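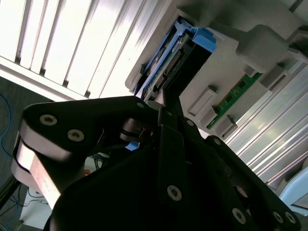

Setting up a gripper cell to pull drive caddies

Most guides to this job make it sound like you teach two points and go home. I have set up the Rustoneo cell for desktop teardown more than once, and I don't believe a word of that. Set aside an afternoon.

Start with the fingers. Check every screw on the finger plates with a hex key, even if the last person swore they were tight. Foltemeo's manual says to do this every 2,000 cycles. I do it every 14 hours of running, and I still find a loose one now and then.

Next, the case. Lay the tower on its side with the cover off and push the power wires away from the drive bay. The software is supposed to route around cables. I wouldn't count on it – a SATA lead is thin, and the planner treats it like air.
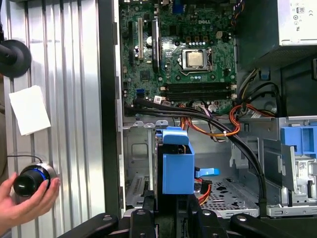
Gripper on the blue caddy, with one hand on the knob controller.

Now teach the grip by hand:

1. Drop the speed to 5 percent.
2. Bring the fingers up to the caddy with the knob. Stop before they touch.
3. Close slowly and look for the plastic bending. If it bends, back off and lower the force.
4. Move a small step along the slide direction, then stop and look again.
5. Save the point only after 3 clean tries in a row.
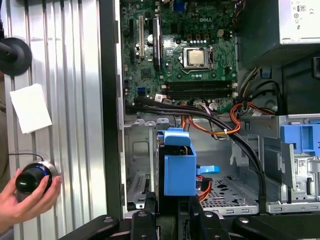 Keep your hand on the knob through all of this. Trernedia sells an auto-teach add-on that claims to replace these steps, and maybe it does on a clean bench with one model of case. On mine it kept picking a grip point too close to the release lever, so I went back to doing it by hand.

Recheck the saved points after any change to the fingers or the case mount. The Ateş mount needs some 20 minutes to redo, so leave time for that too.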